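About Closdale Tax & Payroll

2 min read

Closdale prepares tax returns and runs payroll for small businesses. Yanling Kang opened the office in Escobedo with one desk and a list of 60 clients, most of them restaurants, corner stores and repair shops. Dehua Liao joined in November of the same year to take over sales tax filings, and the two have run the firm together ever since.

Our work falls under sales tax, payroll tax and year-end returns. We also answer letters from the tax office on a client's behalf, set up payment plans and go through old filings when a refund may be due. We do not sell insurance or investments.

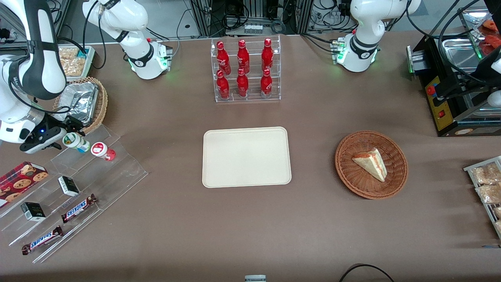
Photo: Jonatan Lunde

Each client has one preparer, who stays with the account from year to year. A second person checks every return before it is filed. If we make a mistake, we file the correction at no charge and pay any penalty that comes from it.

Fees are fixed and agreed in writing before work starts. Monthly clients send their sales figures and receipts by the 6th, on paper or through Dollia, the online folder we use for documents. Records are kept for 6 years and then shredded.

Vikas Kaushik manages payroll. Yutong Xu handles new accounts and is the person to ask for if you have never worked with us before. Appointments are available in English and Mandarin.

We have 2 offices, the original one in Escobedo and a smaller one in Brorka, open by appointment from January through April.

Page updated 2021-03-21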